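The Filtstead Bus

The bus to Filtstead left at ten past six, and Jitendra Saxena was on it with his father's coat folded over his knees. He had put it in a shopping bag first, then taken it out again because the bag smelled of onions.

There were two other passengers. One was asleep before they reached the highway. The other was a tall man with a fishing rod in a canvas sleeve, who took the seat across the aisle and ate a boiled egg.

"Going the whole way?" the man asked.

"Filtstead."

"That's the whole way."

The man's name was Bendik Bråten. He had come out from Norway to work at the cannery and stayed on when it shut. He said this in the first few minutes and then didn't say much until the servo at Plileo, where the driver stopped for fuel and everyone got out to stand on the gravel.

It was cold. Jitendra put the coat on. It was too wide in the shoulders and the sleeves came down over his knuckles. There was a bus ticket in the left pocket and a peppermint in the right, and he left them both where they were.

"Funeral?" said Bendik.

"No. That was in January. I'm taking this to a friend of his."

"Good coat."

"He wrote it in the will. The house to my sister, the money split down the middle, and the coat to Ramesh Goel of Filtstead. None of us had heard of Ramesh Goel."

Bendik nodded. He offered half a sandwich, and Jitendra took it.

It had taken some finding out. The solicitor, Kuldeep Pandey, had sent two letters to an address that no longer existed, then rung the post office, then passed the whole thing back to the family with an apology. Jitendra's sister said to post the coat to the Filtstead pub and be done with it. Jitendra had meant to do that. He'd got as far as the parcel counter. The woman there asked him what it was worth, for the insurance, and he couldn't give her a figure, so he took it home again.

In the end it was Vivek Pathak who knew. Vivek had worked with his father on the railways and was now in a home near the river, where he had a window and a radio. He remembered Ramesh Goel straight away.

"Signal box," Vivek said. "They did nights together. Your father was new and he didn't own a coat. Goel lent him one."

"This one?"

"How would I know which one? It was before you were born."
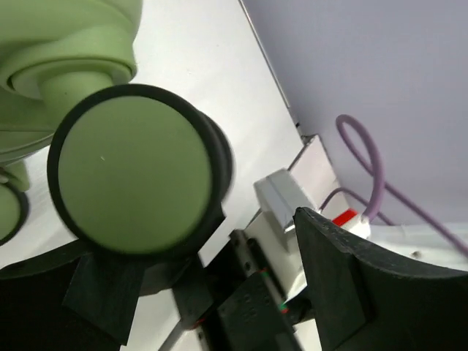
The bus came down into Filtstead after nine. The road ran beside the old line for the last few kilometres, and where the rails had been pulled up there was long grass and a row of fence posts. The driver let them off outside the hardware shop. Bendik shook his hand and went off towards the jetty with his rod.

Jitendra had the name of a street and no number. He asked in the bakery. The girl behind the counter called through to the back, and a man came out with flour up his arms and said Ramesh was the yellow place, past the school, mind the gate.

The gate had dropped on its hinge and had to be lifted. He lifted it, went through and lifted it back. An old man was standing on the verandah watching him do it.

"You want to push down on the left as well," the old man said.

"Mr Goel?"

"Yes."

"I'm Jitendra Saxena. My father was – "

"I know who your father was. You've got his walk. Come in, there's a wind."

The kitchen was warm. Ramesh Goel put the kettle on and got down two cups, then swapped one of them for a better one. He didn't ask about the coat. Jitendra was still wearing it, and he realised he would have to take it off in front of the man to hand it over, so he did that, and laid it along the back of a chair.

"He left it to you," he said. "It's in the will. I'm sorry it took so long. We had the wrong address."

Ramesh looked at it. He turned back the collar and felt along the lining with his thumb.

"That's not mine," he said.

"Vivek Pathak said you lent it to him."

"I lent him a coat. Mine was blue. He left it on the train at the end of the first week and he was too ashamed to come to work. I had to go round to his boarding house and fetch him." He sat down. "He said he'd buy me another. I told him not to be stupid. He was sending everything home. Every payday he said it, and every payday I told him the same thing, and then they moved him up to the city and I suppose we both got busy."

"He bought this one when I was at school," Jitendra said. "It cost a lot. My mother was angry about it. He hardly wore it for years. He kept it in the wardrobe in the plastic."

"What size is it?"

Jitendra looked at the label and told him.

"Your father was a small man," said Ramesh.

He got up slowly and put it on. He was broad across the back, even now, and the sleeves stopped at his wrists. He did up the buttons from the bottom. Then he put his hands in the pockets and brought out the bus ticket and the peppermint, and looked at them, and gave the ticket to Jitendra.

The kettle had boiled. Jitendra made the tea, as the old man was still standing there with his coat on. The milk was in the door of the fridge. There was a tin of biscuits by the bread bin and Ramesh said to open it.

"When's your bus?"

"Ten to four."

"Then you'll have lunch. Do you know anything about hinges?"

"A bit."

"There's a screwdriver in that drawer," Ramesh said, and unwrapped the peppermint.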